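Chapter 8

Work Surfaces: Keeping, Checking and Clearing

In this chapter

What counts as a clear surface
Choosing a surface color
How light and shadow affect inspection
The two-pass wipe
Keeping a surface log

Words to know: clear surface, matte finish, residue, low light check, parking spot, two-pass wipe

A new hire at the Hillosent craft workshop spent her first morning without touching a mold, a knife or a jar of pigment. Her supervisor, Teresa Hayes, handed her a folded cloth and a spray bottle and asked her to clear one bench. When the bench looked finished, Hayes bent down until her eyes were level with the top and pointed to a line of crumbs along the back edge. The new hire wiped again. The second time, the bench passed.

Most people who work with their hands can tell a story like this one. Cooks, model makers, tailors, lab assistants and people who pack small goods for shipping all depend on a flat place to put things down. If that place carries dust, grit or scraps from the last job, the next job picks them up. A crumb pressed into soft clay leaves a dent. A fiber under a label makes a raised line. Grit under a glass plate scratches both the plate and the table.

In Chapter 7 you learned how to arrange tools within reach. This chapter deals with the surface under the tools. You will learn how to look at it, how to clean it, and how to decide when it is ready for use.

8.1 What Is a Clear Surface?

A clear surface is one that holds only what the current task needs. The definition has two parts. The first concerns objects: cups, tools, offcuts and finished pieces that belong somewhere else. The second concerns residue, the small matter left behind after the objects are gone. Residue includes crumbs, fibers, shavings, dried drops and dust.

People are usually good at the first part and poor at the second. A large, bright object draws the eye, and a fleck a few inches away from it goes unseen. For this reason the inspection should be done in sections, starting at one corner and moving across in strips, with no attention given to the object until the strips are done. 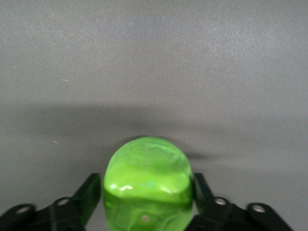 Figure 8.1 A green block on a matte gray surface. Find the two pale specks on the left side.

The surface in Figure 8.1 would look clean to someone walking past. The block is glossy and a strong green, and it holds the attention. The larger of the two specks is thin and pale tan, and it could be a short fiber or a crumb. The other is no more than a dot. Neither would matter much if you were sorting mail. Both would matter if you were about to roll out a sheet of film or set down a freshly painted part.

Notice also the broad shadow across the middle. Its edges are soft, so there is no line to tell you where good light ends and poor light begins. The smaller speck lies right at the upper edge of it. When you inspect a surface, treat any shaded area as unchecked until you have moved the lamp or moved yourself.

8.2 Choosing a Surface Color

Plain gray is a common choice for benches and mats. Pale residue shows on it, and so does most dark residue, though less sharply. White surfaces hide flour, paper dust and light thread. Black surfaces hide graphite and dark shavings, and they show so much dust that workers may stop paying attention to it.

Finish matters as well as color. A glossy surface throws back the light from a lamp or window, and the bright patch can cover whatever is lying there. A matte finish spreads the light. Its drawback is that a faint grain or speckle in the material may be mistaken for dirt. If you are unsure, touch the spot with a strip of tape. Residue will usually lift. The grain will not.

8.3 The Low Light Check

Place a lamp at one side of the bench, close to the level of the top. Turn off the overhead light if you can do so safely. Look across the surface toward the lamp. Small bits that were hard to see from above now stand out, and many of them cast long shadows. Repeat with the lamp on the next side.

8.4 The Two-Pass Wipe

Move every object to its parking spot, a tray or shelf set aside for this use. Wipe the empty surface from back to front with a dry cloth, catching the residue in a pan. Fold the cloth to a clean face. Wipe again from left to right with a damp cloth, overlapping each stroke. Let the surface dry. Wipe the underside of each object before you put it back.

8.5 Keeping a Surface Log

Gion Rüegg, a bench supervisor at the Phelan model shop, kept a log of surface checks for one season. His staff made 647 checks, and 40 of them found residue after the bench had been called clear. In 23 of those cases the residue lay within a hand's width of an object that had been left in place.

Before You Read On

Choose a table or counter you use every day. Clear it as you normally would, then do a low light check. Write down what you find and where you find it. Keep your notes for the activity at the end of Section 8.3, where you will compare them with a partner's.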